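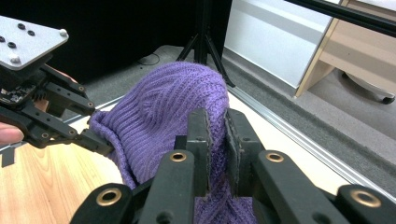 **Winter knits check, Gidden store, bin 14**

- [x] Seams and crown: no dropped stitches
- [x] Brim folds flat, springs back ok
- [ ] Loose yarn ends inside. Two hats, trim before tagging
- [x] No pins or tag barbs left in (ran hand thru all)
- [ ] Fiber label: missing on one purple beanie. Hold, ask Netberg
- [x] Kids sizes, no drawstrings
- [ ] Pom-poms tug test, not done, ran out of time

Redo open items before the December delivery. Bin lid craked, need new one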